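Workbench storage

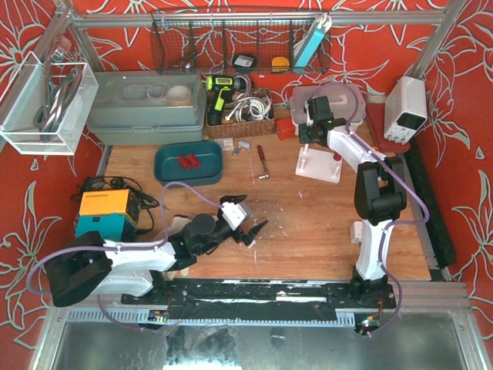 Overview

Workbench storage is the general name for the boxes, bins, baskets, racks and shelves used to keep tools and small supplies within reach of a work surface. It is found in home workshops, school craft rooms, repair shops and laboratories. The term covers containers that stand on the bench, containers fixed to the wall or frame behind it, and those hung from a rail. Drawers and cupboards under the bench are usually treated separately, although many benches have both.

The main purpose is to keep the middle of the bench clear. A worker needs open space to lay out a job, and tools left on the surface are easily knocked, buried or mixed with loose parts. Storage at the back and sides leaves the front free.

History

Early joiners' benches had a shallow trough, called a tool well, running along the back edge. Tools in use were dropped into the well so that a long board could be laid flat across the top. Larger tools hung from pegs on the wall or were kept in a floor chest. Wells are still made, but they collect shavings and small offcuts and have to be swept out often.

Metal storage became common in small workshops as pressed steel and welded wire grew cheaper. Wire baskets were first used in kitchens, shops and bicycle fittings and moved to the workshop later. Plastic boxes with clip-on lids followed, and clear plastics made it possible to see the contents without opening the box.

Benches built from slotted aluminium profile brought a further change. A bar of this kind has a groove along each face, and brackets, hooks and bins can be bolted into the groove at any point and moved when the work changes.

Types

Lidded boxes. A lidded box keeps dust off its contents and can be carried to another room. Boxes with a solid body and a translucent lid are a common compromise: the shape and colour of the larger items show through the top, while the sides remain stiff. Large toolboxes are normally placed in a back corner, where they take up the least useful space. The lid needs room to swing or lift, so shelves and rails should be set well above it.

Translucent containers. These are used for parts belonging to the job in hand. They are light and easy to wash. Very thin ones split at the corners in cold weather and should not be used for heavy fixings.

Wire baskets. A mesh basket hung from a rail holds mixed items of moderate size, such as hand tools, rolls of tape, and packets. Dust and filings fall through the mesh, and the contents can be seen from the front. Long or flat items are usually stood on a slant at one end. Small screws, drill bits and anything with a fine point will work through the gaps, and are better kept in a tray or a jar.

Fixed bins. A bin fastened to the frame of a bench is used for things that tangle or slide about. Looped cables and hoses are the usual contents. Clear acrylic bins look neat but scratch easily, and the edges may be trimmed in another material to protect them.

Hooks and pegboards. Pegboard is made of sheet material drilled with a regular pattern of holes. It suits workshops where the same tools are used every day. Some owners paint the outline of each tool on the board to show where it belongs.

Materials

Wood remains the usual choice for the bench surface, as it is kind to tools and can be sanded when marked. Storage made of wood is heavier than plastic and takes more room for the same contents, but it can be repaired.

Mesh baskets are made of steel wire, either plated or coated in plastic. Dark coatings hide grease and scuffs. Plain wire rusts where the coating has chipped, most often at the hooks.

Toolboxes are moulded in a range of plastics. Those sold for workshop use are thicker than household boxes and have ribs in the base. Acrylic is stiff and clear but brittle, and bins made from it should be bolted with washers to spread the load.

Arrangement

Most guides to workshop layout divide the bench into zones by reach. Items used many times a day go at the front of the storage area at about elbow height. Items used once or twice a day go in a hanging basket or on a low shelf. Spare stock and rarely used tools go in closed boxes at the back or off the bench altogether.

Heather Sutherland's handbook The Small Workshop, used for many years in evening classes at Botthorpe, gives a simpler rule. She advises putting every tool into a box for a week, leaving out only those that are taken from the box, and then finding a place for each of those near where it was used. Her pupil Rory Chisholm later criticised the method as unsuitable for shared benches, where the pattern of use changes with each person.

The height of a hanging basket matters more than its size. If it is too low it prevents tall work from being pushed back on the bench. If it is too high the user cannot see into it and has to feel for things, which is unsafe where blades are kept. A rail across the back is often placed so that the rim of the basket is level with the user's chest.

Cables are a frequent cause of untidy benches. They should be coiled in loops of even size and not wound tightly around the hand, which strains the wire near the plug. Loops can be laid flat in a bin or hung from a broad hook. Hoses are stored in the same way, but in wider loops to avoid kinks.

Walls and surroundings

Side and back walls are sometimes added to a bench to stop parts rolling off and to screen the work from the rest of the room. They may be bare board, painted, or covered with cloth or patterned paper. Strong colours such as red make the limits of the bench easy to see, and floral or leaf patterns are as common as plain finishes in home workshops. Pale walls reflect more light onto the work. Wall coverings near a bench pick up dirt at hand height and are normally the first part to be replaced.

Loads and safety

A hanging basket puts its weight on two or more hooks, and the hooks on a rail. The maker's stated load should include the basket itself. Heavy tools are best placed close to a hook, with lighter things in the middle. Closed boxes should not be stacked on a bench unless the lids are made to lock together.

Sharp tools kept in an open basket should lie with the point or blade down or be fitted with a guard. Batteries and bare metal tools should be kept apart. Solvents and glues are not kept in open baskets over a bench, where a leak would run onto the work.

Makers

Drivard produced hanging mesh baskets for the trade and later for home use. Its 400 range, named after the length of the basket in millimetres, was sold with interchangeable hooks for round rails and slotted bars. Brellico made lidded boxes in muted greens and greys and was among the firms that offered the same box with either a solid or a translucent lid. McIver supplied complete benches with rails already fitted. A sale list for the McIver bench works records 3,510 benches sent out, most of them to schools.

Care

Baskets are washed in warm soapy water and dried before being hung again. Translucent lids turn cloudy if wiped with solvent and should be cleaned with a damp cloth. Bolts in slotted bars work loose over time and should be checked twice a year. Boxes used for oily tools can be lined with card, changed when it is soaked through.

See also

Tool chest
Pegboard
Wire basket
Workbench
Cable tidying

Further reading

Sutherland, Heather. The Small Workshop. 2 volumes.
Menzies, Finlay. Rails, Hooks and Baskets.
Whitcombe, Bronwyn, and Wilma Tosh. Benches for Schools. Chapter 3, "Where Things Go".

Page last changed 4/4/20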